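Does a Countertop Oven Save Anything? Kitchen Energy Project, Final Report

Background

Our group was assigned the claim, repeated in nearly every buying guide we read, that a small oven always beats a full-size one for small meals. The guides rarely say what "small meal" means or whether preheating was counted. We set out to check it in the shared kitchen at Trerham, using a plug-in meter and the same pan of potatoes every time.

Method

Each run used 300 grams of cut potatoes on the middle rack. We preheated for the time printed in the recipe, baked for 37 minutes, and wrote down the reading when the potatoes came out. The dial was left alone between runs. I doubt that helped as much as we hoped, as a round knob with faint markings is hard to set to an exact temperature in the first place.
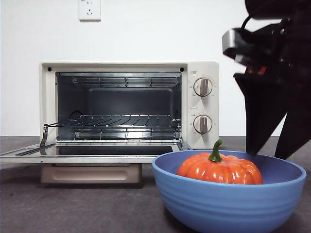
The door was the other weak point. It folds all the way down, so checking on the food exposes the whole cavity. Two of us checked often and one hardly checked at all, and our early readings are scattered enough that I would not trust any of them. We threw those out and agreed on one check per run.

Results

Average power during heating was 1,424 watts. The elements cycled off once the oven was up to temperature, so multiplying that figure by the full baking time, as one of our sources did, gives an answer that is too high. The final set of readings was steadier, but the potatoes nearest the door still browned less.

What we can't claim

We never metered the full-size oven. It is wired in, and our comparison figure came from a Vumetti data sheet that gives no test conditions. The small oven probably used less energy for our potatoes. "Always" is a different matter, and a second batch for a bigger group could easily erase the difference.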